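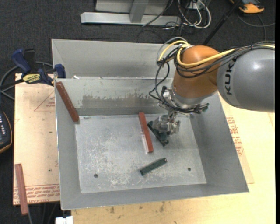 Evander Dalgleish was given the Killport Rovers job in February, with the club bottom of the table and the previous manager still clearing his things out of the office. He signed until the end of the season. Six months on he is still in charge, with a new contract and a squad he says is too small.

"I told the board I would do it until they found somebody," he says. "They stopped looking, I think. I never got a phone call about it."

Dalgleish had spent nine years running the club's youth sides. He lives a short walk from Sequeira Park and used to mark out the pitches himself on Saturday mornings. Most of the players who kept Rovers up had been through his under-18s at some point, and three of them started the last match of the season, a 2-0 win at Sosudton that sent the home side down.

Ebuka Effiong scored both goals that afternoon. The forward had been out on loan for most of the winter and expected to be released in the summer. Dalgleish called him back in his first week and moved him from the wing to the middle.

"I wasn't happy about it," Effiong says. "I've always played wide. He said try it for two matches, and if I hated it we would talk. I scored in the second one, so we didn't talk."

Effiong has since made his 200th appearance for the club, against Idus in the opening week of this season. Rovers drew that match after leading at half-time, and Dalgleish kept the players in the dressing room for a long while afterwards. He will not say what was discussed. Effiong says it was mostly about throw-ins.

Results have been mixed. Rovers have won twice at home and lost every away game, and the defence looks slow when teams run at it. The left-back position is a particular worry. The regular there had knee surgery in pre-season and his replacement is a midfielder by trade.

Money is tight as well. Rovers sold 220 more season tickets than last year, and roughly 3,000 people came to the Idus match, but the main stand needs a new roof before winter and the board has told Dalgleish that any signing will have to be a loan. He has asked for a defender and a second goalkeeper.

"If I get one of them I'll be pleased," he says. "If I get neither, a couple of the young lads will play sooner than they should. I've done that before. Some of them cope and some need another year."

The next fixture is away to Sosudton in the cup. Relegation has cost the hosts most of their first team, and they have a new manager of their own. Effiong is expected to start, having missed training on Thursday's schedule with a tight hamstring but joined in fully since.

Dalgleish plans to travel up the night before, the first time Rovers have paid for a hotel this season.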